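Part-time stockroom assistant, Rivemero

Msimang Home Supply is looking for a stockroom assistant to work two evenings a week at our Rivemero store. Shifts start at 6 p.m. You will unload deliveries, shelve goods and keep the back aisles clear.

You should be able to lift 40 pounds and read a packing list. Experience is helpful but not required. We train new staff on the job.
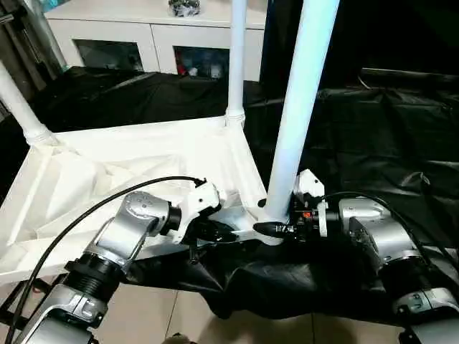
How to apply

Bring a resume to the service desk at 186 Rindo Street, or leave it with the shift lead after 2 p.m. Applications close at the end of July. Please list the evenings you can work.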